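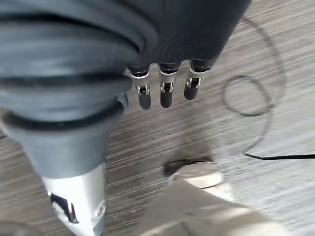
Two robots on our packing line – what happens to the people?

Rainer Frerichs
I work in returns at a small warehouse. Management is bringing in 2 robots with proper hands, thumb and fingers, to sort and repack small items. There are 11 of us on the shift. We've been told no jobs will go, but the rota for November already looks different and nobody has explained the new "attendant" role on it. Has anyone been through this? What should I ask before I agree to anything?

Hauke Hellwig
We had the same at Tiedemann, with a system from Vondex. No one was sacked, but people who left weren't replaced. My day changed from packing to clearing stoppages, changing worn finger pads and dealing with whatever the hand couldn't pick up. It's easier on the back and duller – you wait a lot, then three things go wrong at once.

Ask for these in writing: the grade and pay of the attendant role, how many machines one person looks after, who is allowed to stop them, and how long the training is. Ours was supposed to be seven days and we got two. Ask about targets as well. They set ours at 80 per cent of the old hand-packing rate and later put it up without telling us.

If you have a union rep, take them to the meeting.

Droro
depends on the firm. ours got sent back after the trial, too slow with soft bags. wouldn't sign anything yet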